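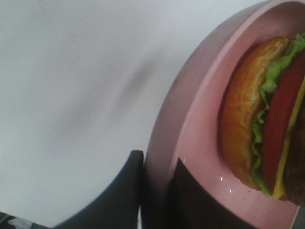 Cistdale season two - is the mother even the same character?

Posted 30 August 2005

marrowfat
Just got through the last two episodes and I need somebody to talk me down. Season one, the mother is the scariest person in the valley. She runs the quarry books, she lies to the police over breakfast, she sells the neighbor's horse. Season two, she stands at a sink and says "you should eat something." I counted, because I am that sort of person, and in the finale she has 153 words. The dog's vet gets more.

tollbooth_ed
She had the same number of scenes, near enough. They're just quieter scenes. I thought the one on the stairs was the best thing she's done in the part.

marrowfat
The one on the stairs is her listening to a door.

tollbooth_ed
Yes, and very well.

plainsong77
I'm with marrowfat. You don't hire an actress who played Lear's Fool in a raincoat for three hours and then have her listen to a door. What happened to the quarry money? What happened to the horse?

Gus_not_Gus
The horse was in episode four. Background, left of the bus.

plainsong77
That was a different horse.

Gus_not_Gus
It was brown.

quietdrawer
Some context for those who don't read the trades (I read them so my family doesn't have to). The original writers left in July and went off to make Etusetti, the island thing with the lighthouse. The new team came over from a hospital show. So if you felt that everybody in Cistdale was suddenly walking down corridors with bad news, there's your answer.

marrowfat
That explains the corridor in the barn.

lowtide
Can I put in a word for Temba while we're on mothers? Small film, it came and went in my town in six days. Same actress. She plays a woman who drives a mail truck and has a grown son who won't come home, and she isn't noble about it at all. She's petty and funny and she cheats at cards. I went twice. The second time there was one other person and he was asleep.

tollbooth_ed
Saw it, found it slow. There's a stretch with the truck and a hill where I finished a whole bag of licorice.

lowtide
The hill is the point.

tollbooth_ed
It was a big bag.

bramley
Popping in to disagree with everyone. I don't think season two softened her. She got what she wanted at the end of season one and now she's stuck in the house with it. Watch her in the second episode when the sister turns up with the suitcase. She's working out the cost of that suitcase to the penny. I'd rather have that than another season of her selling livestock.

plainsong77
That's a generous reading of a woman folding towels.

bramley
She folded them very coldly.

marrowfat
OK, I rewatched episode two on bramley's orders. I'll give you the suitcase. I will not give you the towels.

quietdrawer
There's a petition at the fan site asking for the old writers back. It was at 3,190 names when I looked. One of them is "Horse."

Gus_not_Gus
No comment.

lowtide
Does anybody know if the Elix discs have the deleted scenes? The listing says "extras" and I've been burned before. Last time that was a photo gallery and a trailer for something with sharks.

quietdrawer
One deleted scene, two minutes long. She's on the phone about the quarry.

marrowfat
They CUT the quarry scene?

tollbooth_ed
Presumably to make room for the door.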